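Shop > Tables > Work and Dining > Flinard Table

Flinard Table, Light Wood Top

Reading time: 5 min

The Flinard is a plain four-legged table with a broad, light-colored top and straight edges. It is sold as a dining table, but a good share of the ones we ship end up in sewing rooms, classrooms and home offices. It has no drawers, no leaves and no shelf underneath. You get a wide flat surface at normal table height and enough room below it to pull a chair all the way in.

We have carried it since the Erodthorpe workshop started making tables, and it has changed very little. The leg bolts were made longer and the feet were changed from plastic to felt. The top is the same as it was.

The top

The top is pine, planed flat, sanded and finished with a clear matte oil. We don't stain it. The color runs from cream to a light honey, and it will differ a little from one table to the next. If you order two tables to stand side by side, write that in the order notes and we will pick two tops that are close in color. We can't promise an exact match.

Grain is the thing people ask about most. On most tops it runs the long way in soft lines, some nearly straight and some with a slow curve. We do not sort tops by pattern and we can't send photos of the one you will receive before it ships. If you visit the Hepburn showroom you can choose from whatever is on the floor that day.

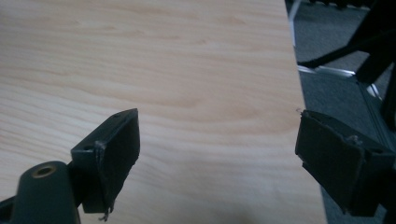 Flinard top in light wood, with wavy grain and a straight side edge.

The edges are cut square and then eased by hand with fine paper, enough that they don't feel sharp under the forearm. We leave off any molding or lip. A clamp-on lamp, a vise or a pasta machine will sit flat against the edge. Put a scrap of cardboard or cork under the jaw of any clamp, as pine is a soft wood and will take a dent from bare metal.

Pine marks more easily than oak or beech. A dropped fork will leave a small dimple, and a ballpoint pen pressed hard through one sheet of paper will leave a line. Some customers like the way the top looks after a few years of this. If you want a surface that stays as it was on the first day, look at the Wandton table, which has a harder top and costs more.

Legs and frame

The legs are solid pine, square in section, with the same oil finish. Each leg bolts to a corner block under the top with two bolts. The frame rails are set back from the edge so they don't meet your knees. Leg height can't be adjusted, but the felt feet are glued to a threaded pad that turns out slightly to take up an uneven floor.

The legs come off again for moving. Keep the hex key. It is a common size, but the short end of the one we supply is cut to fit between the bolt and the rail, and an ordinary key is slow to turn in that space.

Assembly

The table arrives in two cartons, one with the top and frame and one with the legs and hardware. Two people should carry the top. Assembly takes nearly 23 minutes the first time if you read the sheet, and less after that.

Lay the top face down on a blanket or on the flattened carton. Put all eight bolts in finger tight before you tighten any of them. Go around the table twice with the key, then turn the table over with one person at each end. Don't roll it over on two legs. Check the bolts again after a month of use, and again when the heating comes on for the winter, when the wood shrinks a little and a bolt may need a quarter turn.

Care

Wipe the top with a damp cloth and dry it. Dish soap is fine in small amounts. Avoid spray cleaners with bleach or ammonia, which dull the oil and leave pale spots. Use a mat under anything hot.

Water rings usually come out with fine sandpaper and a little oil. Sand with the grain, cover a wider area than the ring itself, wipe off the dust and rub in a thin coat of oil with a cotton rag. Leave it overnight. Oily rags can heat up and catch fire when bundled, so lay them flat outdoors to dry before you throw them out.

The color will deepen with daylight. A table by a window turns more honey-colored over the first year, and anything left in one spot will leave a lighter patch under it. Move lamps and trays now and then during that time. The patch fades in as the wood catches up.

A new oil coat once a year is enough for a dining table. For a craft table or a desk, do it when the surface starts to feel dry.

Details

Item number: 687
Top: solid pine, clear matte oil
Legs: solid pine, removable
Feet: felt, threaded
Cartons: two
Price: $370
Delivery within the Hepburn area: free
Delivery elsewhere: $100, to the first dry room on the ground floor

Stock and delivery

Tables in stock leave the warehouse every Tuesday. When we are out, the next batch is made to order and we will give you a week for it before we take payment. The workshop closes for part of November, so orders placed late in the fall take longer.

The driver will bring the cartons inside but does not assemble the table or take away packaging. Check the corners of the top carton before you sign. If one is crushed, write that on the delivery slip and open the carton while the driver is there.

Returns

Unassembled tables can be returned in their cartons within one month. Assembled tables can be returned if there is a fault. Differences in grain and color, and small tight knots, are part of the wood and don't count as faults. A split, a loose knot or a top that rocks on a flat floor does, and we will replace the part.

Spare parts

Bolts, feet, hex keys and single legs can be ordered separately. Give the item number and say which part you need. Replacement tops are available for tables of the current design only.

Related items

Wandton Table, Hard Top
Flinard Bench, Light Wood
Flinard Side Table
Clear Matte Oil, Small Can
Felt Feet, Set of Four
Hepburn Desk Lamp, Clamp Base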